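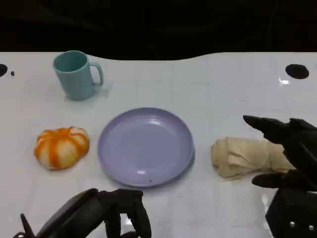

Plastic mug and plate with a small striped toy pumpkin and a beige cloth.

Colored plastic tableware

Colored plastic tableware is the family of reusable mugs, plates, bowls and tumblers molded in plastic and sold in solid colors for kids, campers, patios and anybody who has a tile floor and regrets. I've been collecting it for a good long while (my cupboards will testify), and this is my entry on it for the Household Things section. Other people have edited bits of it and I've left most of their edits alone, except the one about gravy.

The usual pieces are a mug with a looped handle, a plate with a raised rim and a bowl. Anything beyond that, like egg cups or divided trays, I'd call an extra. Paper-thin party plates that go in the trash after one cake belong in Disposable tableware, which has its own page and its own arguments.

Names

Where I grew up it was "picnic stuff," even when it lived in the kitchen all year. My neighbors call it "the kids' dishes" and they have no kids at home anymore! Campers say "mess kit," though a proper mess kit usually nests and often has metal in it. Shops like "outdoor dining" or "everyday unbreakable," and I'd be careful with that second one, having broken plenty.

Materials

Most of what you'll find secondhand is either melamine or polypropylene. Melamine is the hard, heavy one that clinks a bit like china and chips like it too if it lands on its rim. Polypropylene is lighter, a little waxy to the touch, and it gives when you squeeze it. There's also polystyrene, clear or tinted, brittle as anything, and older pieces can craze until they look like a frozen puddle.

You can't reliably tell them apart from a photo, and I've been fooled in person. Turn the piece over and look for a mark on the base. If there isn't one, the squeeze is a fair first guess: a mug that flexes isn't melamine. Please don't do the hot needle test somebody described on the talk page. It stinks and you've got a hole in your mug.

Shapes

A mug that gets narrower toward the base is much easier to get out of a mold, and it stacks too, as long as the handle lets it. Handles are the big nuisance in stacking. A full closed loop is nicer to hold than an open hook, but you end up with a tower of mugs fanned out like a spiral staircase, and I've never found a cupboard shaped for that.

Plates come flat, shallow or nearly bowl-shaped. I'm firmly on the side of a shallow plate with a raised rim and a flat middle. Peas stay put, toast lies flat, and a kid has something to push a spoon against. The deep ones are good for pasta and terrible for cutting anything.

Color

Color is the reason most of us got into this, let's be fair. The older picnic sets leaned hard on red, yellow and that orange everybody's aunt had. What I see most at yard sales lately is softer: teal, lavender, mint, a dusty pink. Mug and plate in different colors is perfectly normal, and I prefer it to the matching kind. Light teal next to lavender is lovely on a white table, where darker colors can look as if they're about to be cleared away.

Fading is a real issue if you leave things on a sunny sill. Pinks and purples go first in my house. I had a lavender bowl turn gray on one side only, and now I use it for clothespins.

The Ruluto line

I can't write this page without Ruluto, which was made by a small molding firm called Sastance in the town of Kusholm. It's what I actually collect. The catalog I own lists 546 pieces if you count every color of every shape separately, which Sastance cheerfully did. The first plate came with a rim so low that soup was out of the question, and the firm raised it in the second run. Collectors call the two "low rim" and "high rim" and pay more for the low, even though it's the worse plate!

Domenica Stöckli kept the color cards for the line, and her notes are the best source we've got. She numbered her mixing trials instead of naming them, so the shade sold in the shops as Harbor is just 767 in her book. Almost 2,000 of the mugs in that shade went out with the handle set a touch too low, and they tip backward if you put them down empty and in a hurry. I own two. I love them and don't serve guests with them.

Marisol Escobedo has put together a longer list of Ruluto marks, with drawings of the bases, and if your piece has a circle with a notch in it, start there.

Use at the table

A plastic setting is quick to lay. Plate in the middle, mug behind it and off to one side, a cloth where a hand can find it. I put the cloth on the right and my sister puts it under the plate, where it's no good to anyone until the meal's over. Cloth beats paper napkins with this kind of tableware, partly because light plates skate around on a slick tabletop and a damp cloth underneath holds them still. (All right, so that's one point for my sister.)

Crumpled is fine. I stopped ironing napkins for plastic plates years ago. Beige or oatmeal cloth is the forgiving choice, plain enough to go with any of the colors.

For a centerpiece, go low and small. A toy pumpkin in the fall, squat and striped, does the job beautifully, and orange and white looks wonderful beside teal. Real mini pumpkins are nice as well but they go soft on the bottom if you forget them, and then you've got a ring on the table. Toy ones can stay out until you're sick of them. In July I use lemons.

Play use

Plenty of this stuff ends up in play kitchens, and plenty of play kitchen stuff ends up in the real drawer. Sizes overlap quite a bit. Before anybody drinks from a stray mug, check whether it's marked for food. Toy dishes aren't always meant for it, and I'd rather keep the unmarked ones for pretend tea or for crayons.

Care

Wash by hand in warm water with a soft sponge. The green scrubby kind leaves fine scratches that hold on to tea and tomato forever. Lots of polypropylene is fine on the top rack of the dishwasher, but read the base first.

Melamine stays out of the microwave, full stop. Some polypropylene is marked as okay for it. If there's no mark, I use china.

For tea stains, a paste of baking soda and water, left on for 3 hours and then wiped off with a cloth, has worked for me on mugs with pale insides. Tomato is harder. Sunshine helps a bit with tomato, but see what I said about fading.

Dry plates before you stack them. Damp ones cling together with a kind of suction and then come apart all at once, usually over the floor.

Collecting

Prices are low and I hope they stay that way. Look for clean rims and handles with no white stress lines where they meet the body. A shine that shows a clear little reflection of the ceiling light is a good sign on a plate, and a cloudy surface usually means many trips through a dishwasher. Dark specks can be dirt or can be in the plastic itself, so try a thumbnail before you haggle over one.

See also: Disposable tableware; Enamel mugs; Napkins, cloth; Play kitchens; Toy vegetables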